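Gripper comparison: where we are in November

The two-finger grippers have been on the bench arm in turn for a month now, and we have enough runs to say something useful to the other groups waiting on a decision. The short version is that the Astel is ahead on small, soft things and the Womness is ahead on anything with a handle.

We ran 549 picks in total, split between the two grippers, with the same arm, the same controller settings and the same mat. The test is a table cleanup. Small objects go on the mat along with a dustpan and brush, and the arm has to pick up the loose pieces and put them in the bin. The dustpan and brush get their own set of runs, where the arm only has to lift and hold them.

The sponge pieces were harder than we expected. The ones with torn edges fold when the fingers close, and the Womness lost its hold on them more often because its fingertips are wider and tend to push the piece away first. The Astel's narrow fingers go in beside the foam and pinch it. Toy bread and pastries were easy for both, apart from the rounder ones, which rolled when the approach was off by a few millimeters.

Handles went the other way. The Astel could lift the dustpan but it swung under the fingers, and we had to cut the arm speed to 40 percent to keep it steady. The Womness held it at full speed in all but 9 runs.

Cable routing still needs work. On both grippers the cable hangs in a loop beside the arm, and twice it caught during a wrist turn. Berhe has sent us a set of clips that should keep it closer to the arm. We will fit those before the next round and repeat the wrist-turn runs first.

We also tried the Jirnska controller for a few afternoons. It reads grip force faster, but the stop signal came late when both fingers touched at once, so we went back to the old one. Jirnska has the logs and says a fix is on the way — we will test it again when it arrives.

Groups that want their own objects added to the next round should leave them in the tray by the lab door, labeled, before the end of the month. Nothing heavier than 2 pounds, please.

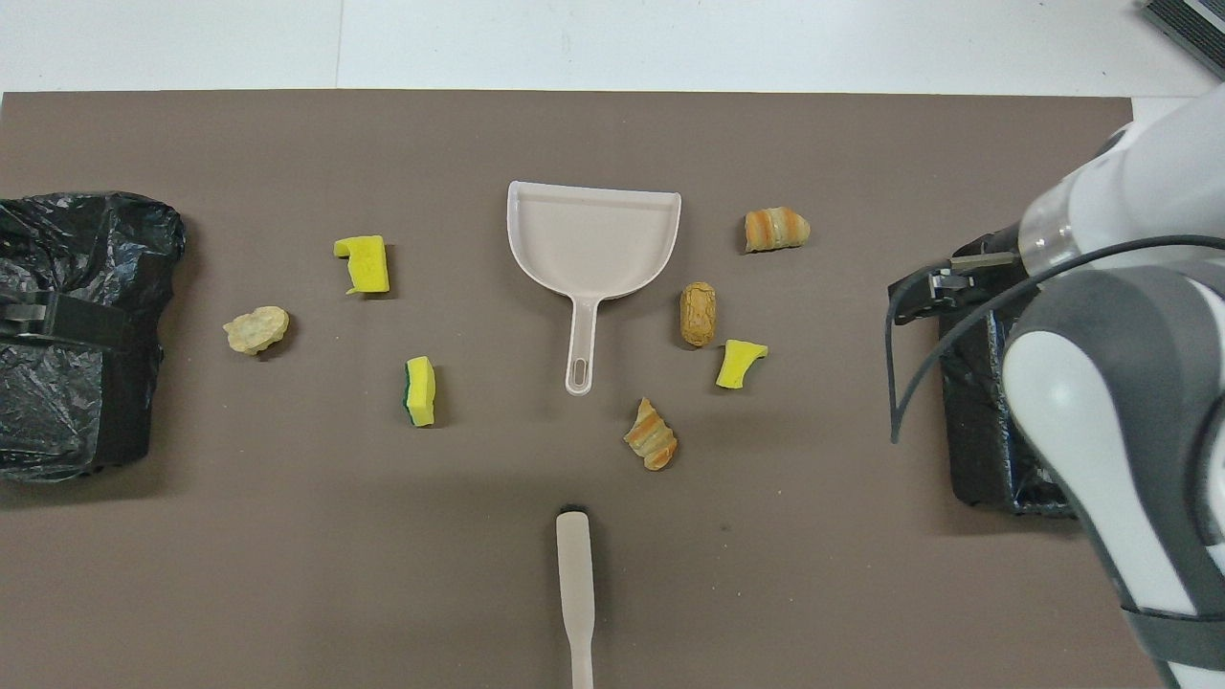

Gripper test on the cleanup mat, with sponge pieces, baked goods, dustpan and brush.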